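Folding for a living: an afternoon with Florencia Villalba

Florencia Villalba has been folding T-shirts since she was 16, first in the back of her aunt's store and for the last several years at Zalwood, a secondhand clothing shop that also sells online. She trains the new folders there. I asked if she would talk to me about a job that most people do badly at home on the edge of the bed, and she said yes, as long as I came before lunch.

She has opinions on nearly every step. The first concerns what happens before any folding starts.

"People pick a shirt out of the basket and go straight at it," she said. "They fold the wrinkles in. You have to put it down and look at it first. Where's the hem, where's the sleeve, is one side tucked under."

Yellow is a color she likes for teaching, and one she uses again and again with new people. A crease shows on yellow as a darker line, she said, so a beginner can see the mistake. On black they can't see anything, and on white they argue with her about it.
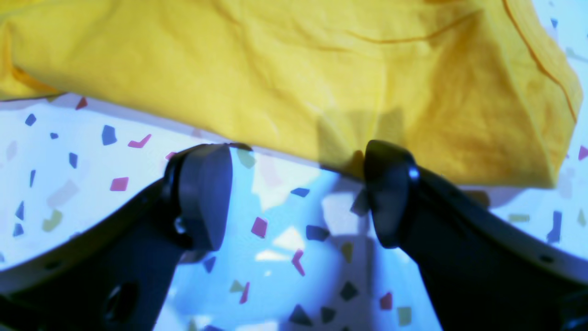

Yellow fabric, with a flap turned under on the left.

"A turned edge is the usual problem," Villalba said. "If you leave it, you get a lump, and then the whole stack leans. So find the edge, follow the stitching with your fingers, bring it out flat. It takes 2 seconds."

I asked about the tabletop. She has strong feelings about those as well. Bare wood snags knits, in her view, and a slick surface lets the shirt wander while you work. She prefers a cloth or a smooth top that wipes clean, and she doesn't mind a pattern.

"I had a trainee, Tekle Wolde, who wanted plain gray for everything. He said the pattern made him dizzy. After a week he stopped noticing it. You look at the shirt, you don't look at the table."

Then there is the fold itself. Zalwood has used the same one for years. The shirt goes face down, the sides come in, and the body is doubled over so that the fold makes the top edge. The customer sees that edge on the shelf, so it has to be straight. Villalba checks it by holding both corners and pulling them apart a little.

"Not hard," she said. "Just until the line comes up straight. If you let go of one corner it goes slack again and you've done nothing. Both corners, same height, then set it down."

She is less strict about the bottom. Sleeves slip out and hems sit unevenly, and she lets people leave that until the last turn. Oratile Chauke, who runs the online side and photographs the stock, would like her to be stricter. The two of them have been having this argument since February.

"She's right that it looks fine on a shelf," Chauke told me when he came by for a box of tape. "I'm not selling off a shelf. If a sleeve is hanging out in the listing, somebody writes to ask if the shirt is damaged."

Villalba's answer was that he could tuck in his own sleeves. 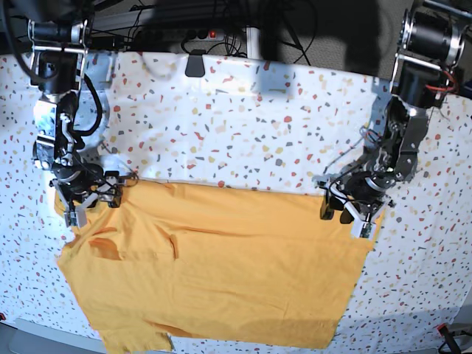
What goes wrong

I asked her to name the most common mistake. She said pressing. New folders lean on the fabric with a flat palm and push the wrinkles toward the middle, where they stay. She has them start in the center and work out, with light hands.

The next is grabbing too much. To move an edge you need only a thin bit of cloth, pinched close to the seam. A fistful brings the layer below along with it.

"The seam is the strong part," she said. "It's stitched, it holds its shape, so you take it there. You lift a hem by the hem. If you pinch the middle of the shirt you make a little tent, and then you have to smooth that out too."
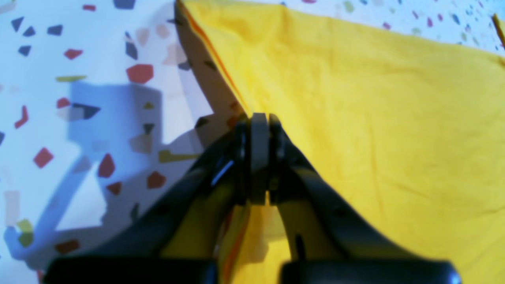

She doesn't believe in folding boards, though she owns one. It was a gift, and it lives behind the door. A board is good for 20 shirts of the same size, she said, and in a secondhand shop there are never 20 shirts of the same size. Some have shrunk in the wash and some have stretched at the neck, and a few have been cut off at the bottom by a previous owner.

For those she goes by the width of the shelf. Each folded shirt should be as wide as the one below it, and how it gets there is up to the folder.

On a busy morning a trained person does 30 shirts between opening and the first coffee. Villalba doesn't push for more. When people hurry, she said, she finds the stack redone by someone else in the afternoon.

At home she folds her own T-shirts the same way. Her husband rolls his. They have separate drawers.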